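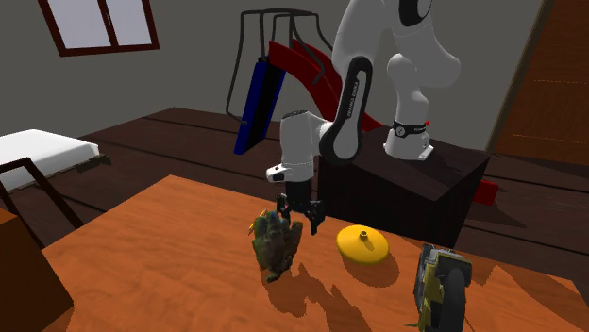
Figure 1. White arm over a wooden table, computer rendering.

Reading Habits of Evening Students in the Mustero Library
Student project report
Leilani Ostrowski and Sudheer Fernandes
January 7, 2024

1. Why we chose this subject

Both of us study in the evening program and work during the day. When we come to the Mustero Library after work, we see many people with open books, but we did not know what they read and for what purpose. Our teacher asked each pair to choose a question from daily life which can be answered with simple methods. We decided to ask how evening students use printed books, and if they read anything that is not required for their courses.

The library has three floors. The ground floor has newspapers and the loan desk, the first floor has the course books, and the second floor has fiction, travel and local history. The second floor closes one hour earlier than the others. This detail became important for our results, although at the beginning we did not pay attention to it.

2. Method

We prepared a paper questionnaire with 18 questions. The first version was longer, and we tested it with classmates from our own group. They told us that some questions were asking the same thing with other words, so we removed these. We also changed the word "literature", which some people understood as scientific articles and others as novels. In the final version we wrote "books for your courses" and "books for your own interest".

We put 498 copies at the loan desk and in the entrance of the Manalo building, where most of the evening classes take place. We received 194 completed forms. Some forms had empty answers, and we kept them when at least the first page was complete.

We also made five interviews. Each of them took place in the small reading room and was done by both of us together - one asked and the other wrote. We did not record the voices, because two of the persons did not want it and we wished to use the same way for all.

3. Results

3.1 Books for the courses

Most students who answered borrow course books only in the weeks before an examination. During the rest of the term they use their own notes and the copies given by the teachers. The most frequent complaint was the short loan period. A student of accounting explained to us that she borrows the same book again and again, and each time she has to bring it to the desk to get the new stamp.

Students of languages are different in this point. They borrow less, but they keep the books for the whole term, and they use dictionaries in the library itself.

3.2 Books for own interest

Here the answers surprised us. We expected that people who work all day do not have energy for a novel. However, more than half of the forms named at least one book that was read for pleasure in the last term. Crime stories and cookbooks were named most, followed by biographies. Many of these books did not come from the library. They were borrowed from family members or bought in the second-hand shop Zornen, next to the tram stop.

In the interviews we asked why they do not take novels from the second floor. Four persons said that the floor is already closed when their class finishes. The fifth did not know that this floor has fiction, as the sign at the stairs says only "Collections". 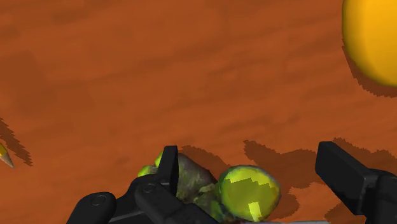 Page 5

3.3 Place and time of reading

The tram is the most common place for reading, and the bed is the second. Only few students read for pleasure in the library building. They described the chairs as good for work but too hard for a long evening. One person wrote on the form that he likes to read in the canteen Dorkico, but only after the kitchen is closed and the room becomes quiet.

4. Problems with our study

The forms were placed in the library and in one building only, so students who never enter these places could not answer. It is also possible that people who like reading are more willing to fill in a form about reading. We did not ask the age, and later we regretted it, since older students in the interviews spoke in quite a different way about printed books.

5. Suggestions

We propose that the second floor stays open as long as the course books floor, at least on the evenings with late classes. A new sign at the stairs with the word "Fiction" would cost very little. We gave a short version of this report to the loan desk, together with the unused forms.

Attachment A contains the questionnaire. Attachment B contains our notes from the interviews, without names.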